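June, the studio in Belport, evening

Bad mood about the planner again, so I'm writing it down before I soften it for the call.

Emerson pushed the new build of Dromadeo this morning and told everyone the replay error is "basically solved." I have heard basically solved before. I heard it in the spring about the time sync, and we spent the next stretch relabeling 3,858 clips by hand. So I asked him what solved means, and he said the average is down. The average! I don't care about the average. I care about the handful of runs where the pose estimate slides sideways halfway through a reach and the planner goes along with it, perfectly confident, into whatever is standing there.

My guess is still the table. The tracker wants corners and texture and a big white table top gives it very little. Lenni says the clutter makes up for it. Maybe. The yellow bottle is easy for it, and so is the TV on the back wall. The dried plant is a disaster, all thin stems, and every thin stem gets a different depth depending on who you ask. The brown sculpture isn't much better. The segmenter has called it bread, rock and "person" so far.

Two views from the wrist:

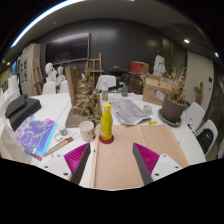
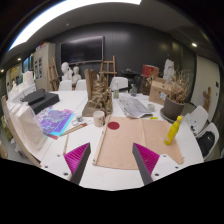 What I want to try next

1. Freeze the planner. No new build until I have run the old one and the new one on the same 60 recordings. Emerson will say this is slow. Fine.

2. Mask out the fingers properly. I'm fairly sure the magenta ribs are being picked up as features, and they move with the camera, so the tracker thinks part of the world is glued to us. Onni wrote a mask for this months ago and I can't find anyone who will tell me if it's switched on.

3. Drop the frame rate to 30 and see if anything gets worse. If nothing does, then we have been paying Pesonen for storage we didn't need, and I will enjoy that meeting.

4. Ask Nadège for the raw confidence scores. The dashboard only shows the smoothed ones, and smoothed confidence is how we got here.

Orathai thinks I'm being unfair and that 1,000 clean replays in simulation should count for something. They count for simulation. The simulated table has six boxes and a cylinder on it and no leaves.

She did have one good point, that I have never written down what result would change my mind. So: if the worst run in the set stays inside the width of a mug, I'll shut up and sign the thing for Clarkska. I told her that and she made me type it in the channel.

Started the old build at 9:40 pm. It crashed on the second recording, a missing config file. Found it, restarted, going to eat.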